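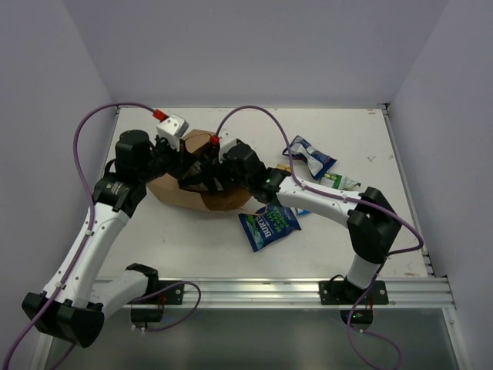 Benedetta Tedesco wants to know why we don't just buy bags that stand up by themselves, the ones with the stiff square bottom. Fair point. She says the flat-bottom kind from Lo Presti would save half the faffing and the handles don't come off. Counter: they cost more, and what people get handed at a checkout is the creased kind that flops over. Staying with the creased ones for now. Asked her to send the Lo Presti price anyway.

April, packing notes, continued from the last page (coffee ring, sorry)

Goal today same as before: snack packets into brown paper bags, no crushed corners, bag still usable after. Sounds trivial. Isn't when the paper has been folded and unfolded all week.

Morning.
- New bundle of bags opened, 100 in it. Paper feels thinner than the old bundle. Ashraful says same supplier code, I still think thinner. Put one old bag aside to compare, its in the drawer with the tape.
- First thing that goes wrong is always the mouth. Sides stick together, you get one panel open and the other one sucks back in. Best so far: open it fully by hand once, press the creases flat, then let it half close. Opens much easier second time.
- Don't pull on the handles to open. Twisted paper ones are only glued under a patch. Pulled 2 off before 10:30. Threw those bags in recycling, did not log them, should have.

Bag lying down vs standing. Went back and forth on this. Standing up it looks tidy but the first packet goes in and hits the bottom and the whole thing leans. Lying down the first packet slides in fine, then you have to tip the bag up later and everything ends up in the bottom corner. Halfway tilted, mouth up and a bit to the side, is what I keep coming back to. Base takes the weight and you can see what's in there.

Order of packing. Ashraful Dewan's list from the wall, with my edits:
big pillow packs first, against the back panel
smaller ones after that, upright if they'll go
anything with a jagged top edge goes pointy end up, it snags the rim otherwise
stop at 4 if they're the puffy sort. 5th one always makes the mouth bulge and then it won't fold over
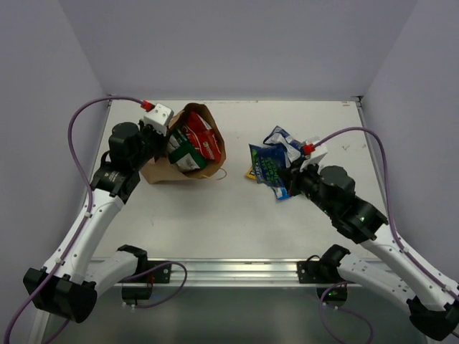 Piling. If the packets waiting to go in are in a heap then whatever's at the bottom gets dragged out with the one on top. Shiny film on shiny film, they slide together until they don't. Spreading them out a bit takes ten seconds and saves more. But a heap is what you get when you empty out a shopping bag, so we do want to know how to deal with a heap. Work from the top, grab the seam at the end and not the middle. Middle just crinkles and you get a handful of air.

Colors matter more than I thought for the person reading the tally. Two dark ones next to eachother in the bag, you can't tell if it's one packet or two. Mix light and dark if there's a choice.

Afternoon.
Packet count for the shelf after lunch: 74 still good. Rest are too wrinkled or have a slow leak, they go soft and stop behaving like a real bag of anything. Moved the soft ones to the bottom shelf, marked SOFT on masking tape. Please dont put them back in with the others.

Also the crumbs. One split seam and there's crumbs in every crease of the paper. Shake bag out over the bin, wipe table with the dry cloth first, damp one after. Damp first makes paste.

To do
- compare old / new bag thickness properly, calipers if I can find them
- chase Lo Presti price (Benedetta)
- more masking tape
- log torn handles!! even the ones from this morning
- ask Ashraful whether the fold at the top should be once or twice. I've been doing twice, his sheet says once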